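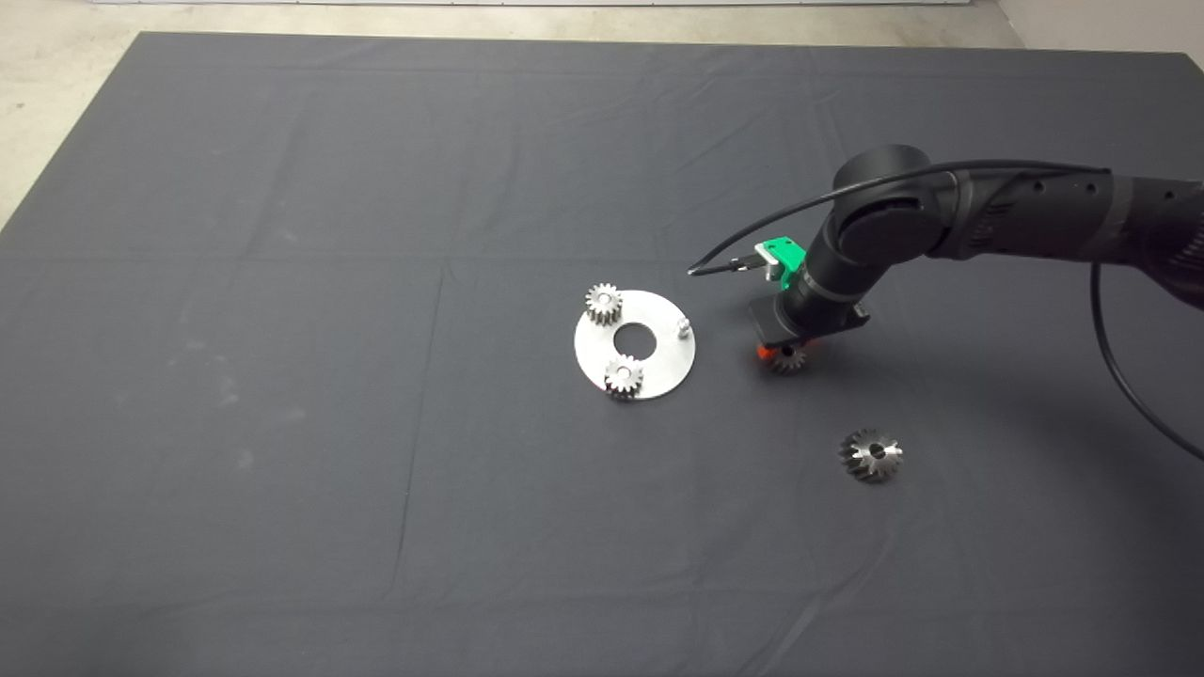 Re: Third gear on the plate

On Sunday Yeison Tamayo wrote:
> The third gear should just drop onto its pin.
> If it binds, turn one of the others a tooth
> and push. Works every time on mine.

Every time? I'm not so sure. Two gears on their pins is easy, and I'd expect anyone on this list to get that far. The last one is where the trouble starts, and "push" is how you end up with a burred tooth.

I also don't buy the dark cloth as a cure for anything. It keeps small parts from rolling – fine. But a wrinkle under the plate will tip it, and then you blame the pin. Try it on the bare surface first and tell us if it still binds.

Joyce says up to 15 tries on hers before it seated. Was that the same set from Lepik, or the older one? Has anybody measured the pins? I'd like a number before I file anything.

Vija Hunt

Recent posts
- Cleaning small gear teeth (Joyce Mutiso)
- Lepik plates, old and new
- Which cloth for the bench?
- Pin sizes, again (Ott Urbonaitė)

Contact the list owner | Copyright Brurkberg Bench List | Back to top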